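**Drundow open day: who went?**

**tilde_marsh**
Went along to the Drundow open day on Friday and I'm still buzzing, so here's a write-up for anyone who couldn't get there. Queue was out to the car park by opening. Most people headed straight for the Heltitex hall with the big palletisers, but I'd read that Adjei were showing their household robot work in simulation and that's where I parked myself for most of the morning.

They had the robot's own camera views up on a screen, so you're looking down past its body at its hands and a home that only exists in software. Mustard and olive tiles, a yellow and blue door, a Starry Night for decoration. Somebody had fun with the colours! The job was small stuff, getting a gripper to a little object and working out the approach.
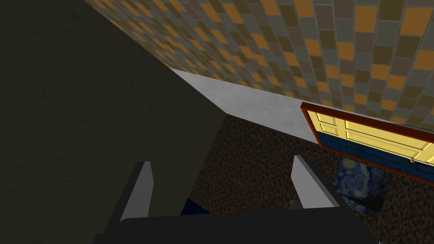 I got chatting to the presenter, Taha Cherkaoui, who was very patient with my questions (I had a lot). He said they'd done 3,000 runs since December and that the dull ones teach them the most. I asked if I could see a dull one and he put one up straight away, which I really liked. No highlight reel.

**portside_ken**
Great write-up, but I'll be the grump. I was there too and came away a bit flat. I drove 4 hours to see robots and stood in front of a monitor. Heltitex had real metal moving 15 metres away and you could feel it through the floor.

**tilde_marsh**
Fair enough, that's a long drive! I did get over to Heltitex after lunch and it was terrific. But I can watch a palletiser at work any day of the week. I've never had someone stop a run halfway and talk me through why the arm was where it was.

The second part of the Adjei session was the two-armed one, and that had me glued. Bigger white body, a gripper on each side, and a little brown thing sitting out past it between the two. Which arm should go? Taha asked us all to call it before he let it play on. The room was split and people got quite loud about it.
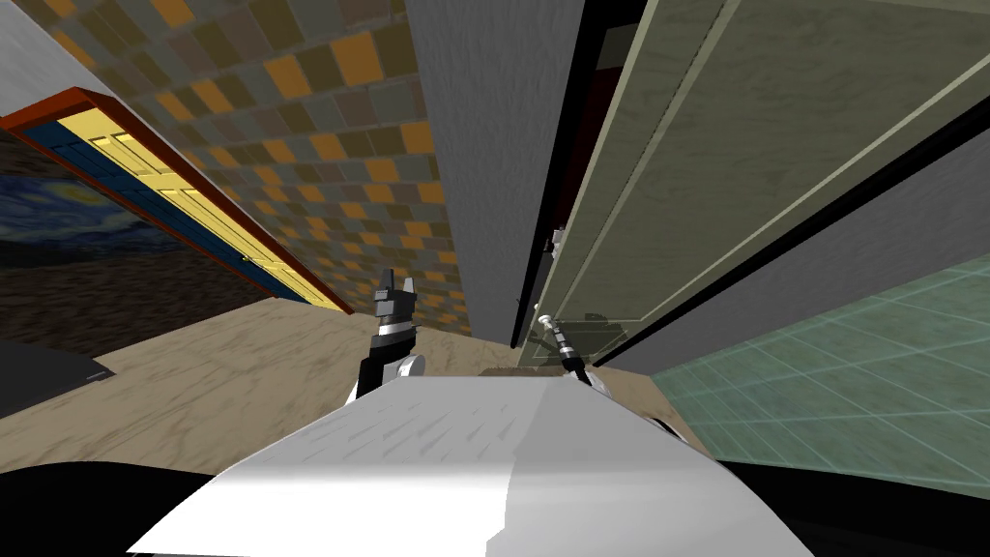

**quollfan** reckons the voting was the best bit of the day and wants it in every session next year. I'd back that. My only complaint about the two-armed part is that it was very hard to judge which way was up with the view leaning over like that. I had my head on my shoulder the whole time.

**tilde_marsh**
Ha, my neck was crook too. Taha's line on that was that the robot doesn't care about level, only we do, and after a few minutes I did stop noticing.

For the gear people: the two hands looked quite different to me, the left one short and blocky, the right one long and skinny. I asked whether that was a design choice and he said to come to the afternoon session, then I got stuck in the sausage sizzle queue and missed the start of it. If anyone caught his answer, please post it.

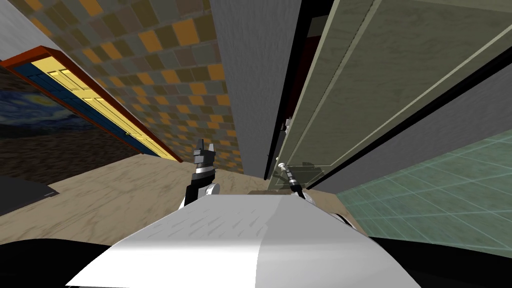
I did make it for the last bit, where he took questions from the kids. A girl near the front wanted to know if the robot was allowed to go through the door. He told her it hadn't been asked to yet, and she looked very unimpressed.

**portside_ken**
All right, that's a good story. I still think sim gets too easy a ride. Friction, cables, dust, a drawer that sticks. Show me it in my kitchen.

**benchvice**
Agree with Ken on drawers, disagree on the rest. I program arms for a living and I'd never try something new on the real one first. You'd be buying fingers every week. A demo in sim is an honest look at how the work gets done.

Did anyone get to the Vendon stand, by the way? I was told they had a sorting line going, but the sign said back at 12 and it was still up when I left.

**quollfan**
They turned up in the end. Good line, very noisy, free pens. I've got a spare if you want one.

**tilde_marsh**
Yes please to the pen if benchvice doesn't claim it. And Ken, if you're going next year, sit with us for the voting. You can call the wrong arm with the rest of my row.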